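3.2 Materials and table layout

Sorting studies often use items that belong together by design, such as cutlery or office supplies. We were interested in the opposite case, where the things on a table share no obvious category. The item pool was put together by Hạnh Khổng and Toàn Tăng from ordinary household goods - food, packaging, stationery and small toys - and no item was bought in matching sets.

All layouts used the same table, covered with a pale blue cloth printed with a dark grid. The grid was kept because it let the coders note positions without placing markers among the items. A tan folding screen with perforated panels stood behind the table and along both sides, which kept the rest of the room out of view. Figure 2 gives one layout from the Zellthorpe series.

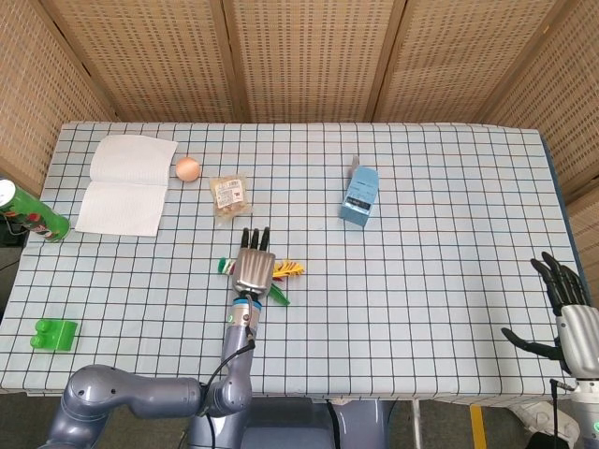

Figure 2. Mixed layout with an open notebook, an egg, a packet of food, a carton, a can and toys.

Items were placed with uneven gaps. Pilot work in April had shown that evenly spaced items were read as already tidy, and participants then left them where they were. Cans could be laid on their side or stood upright, and cartons were always upright. Notebooks were left open at blank pages so that no one would stop to read them.

Food items raised a separate question. In the pilot, participants disagreed on whether an egg should be grouped with packaged food or kept apart as fragile. We did not settle this in the instructions. Both answers were accepted, and the choice was coded under "care" as well as under "category" (see Section 3.4).

Toys were treated in the same way. A single building block could go with a larger toy or be set aside as a loose part, and the coding sheet allowed for 2 readings of it. Ngân Hà and Trilok Singhal coded the layouts independently, and Khoa Lò resolved the cases where they differed. The final set had 102 layouts, of which 6 were held back for training the coders.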